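Prüfbericht: Statistiksoftware Vundberg für Baseballvereine

Die Auswertungssoftware Vundberg richtet sich an Vereine, die Spielzüge selbst erfassen. Geprüft wurde die Vereinslizenz anhand von 2491 Schlagdurchgängen aus 209 Partien der Verbandsrunde. 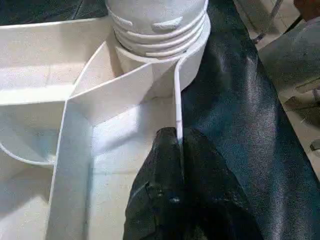 Der Import der handschriftlichen Spielberichte verlief weitgehend fehlerfrei, lediglich 11 Einträge waren nachzutragen. Zu beanstanden ist die Behandlung von Walks mit anschließendem Wild Pitch, die das Programm getrennt ausweist und in der Summe doppelt führt. Die Menüs sind so dicht übereinander gestapelt wie die Rippen an einem weißen Schraubgewinde — eine Suchfunktion fehlt. Positiv fällt die Darstellung der On-Base-Werte nach Spielsituation auf.

Der Preis beträgt 544 Euro je Saison. Das Konkurrenzprodukt Danmont ist günstiger, bietet jedoch keine Auswertung der Feldspieler.

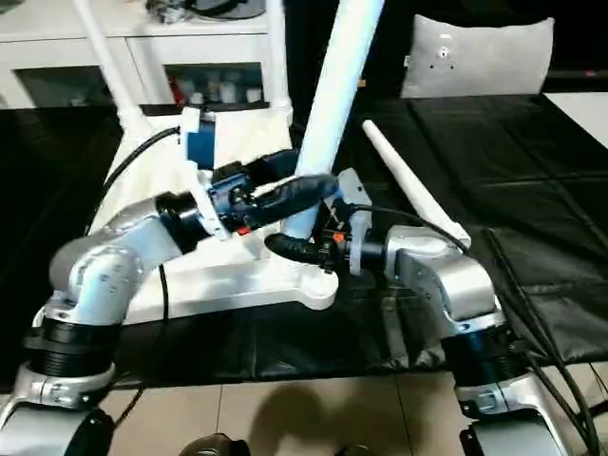 Sabina Hájek merkt an, die doppelte Zählung lasse sich in den Einstellungen unter »Wertung« abschalten, müsse aber für jede Mannschaft einzeln hinterlegt werden. Der Hinweis wurde nachgeprüft und trifft zu. Die Abwertung in der Kategorie Datenqualität bleibt bestehen, da die Voreinstellung unverändert ist.

Gesamturteil: gut. Eine Nachprüfung ist für Januar vorgesehen.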